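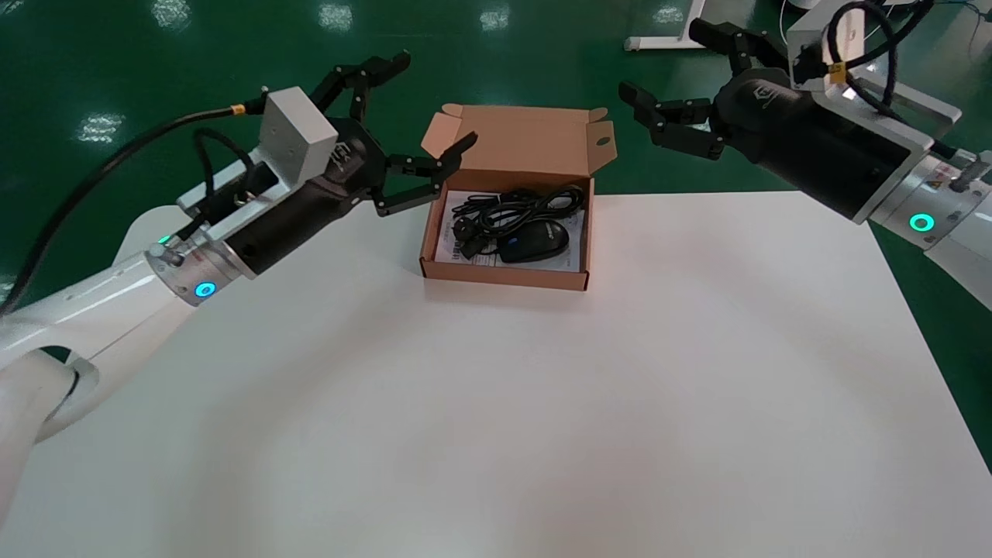

Search tickets
Search this site

Macaraeg Robotics Support, Findale site
Posted in June by Kenneth Abella

TICKET 1139: Right gripper opens by itself during teleop demos
Status: resolved, grudgingly
Task: mouse unboxing, two arms, remote control

9:10 a.m. Operator (Reynaldo Barredo) reports that the right gripper lets go partway through a demonstration. He is lifting the mouse out of the cardboard box and the hand opens as if it had remembered an appointment. Left side behaves. He has power cycled everything, including his coffee.

9:25. Asked for the episode number. It's 377. Trigger value from the right hand controller drops to zero for a moment, then comes back. The robot is doing exactly what it was told, so we can stop calling it names.

9:40. Swapped left and right controllers in the Rarketti console. Fault moved to the left gripper. So it's the controller or its battery. New battery, same drop.

10:15. Reynaldo points out that it only happens when he rolls his wrist inward to get the fingers down past the lid flap. Tried it myself with the arms parked and the live trigger readout up. Roll the wrist, value falls off a cliff. Loose trigger spring, I think. Replaced the controller with the spare from the Pismont kit and ran the calibration again.

11:05. 3 clean demos in a row. Then a fourth in which the mouse came out nicely and the cord brought the paper along with it. That one is on the operator, and he agrees, more or less. Marked as failed and kept out of the training set.

11:30. Now the tedious part. Over 1000 episodes were recorded with the old controller. Wrote a filter that flags any right trigger drop shorter than a blink in mid-grasp. Please don't train on the flagged ones until somebody has watched them, or we'll have taught a robot to drop things with great confidence.

1:20 p.m. Comment from Reynaldo: "Spare feels stiffer. My finger hurts. Otherwise fine."

1:35. Noted. Finger is outside the support contract.

Still open: order a second spare, and coil the mouse cord the same way at each reset. Old controller is in my drawer with tape on it. Do not rescue it.

Contact support | Copyright Macaraeg Robotics | Back to top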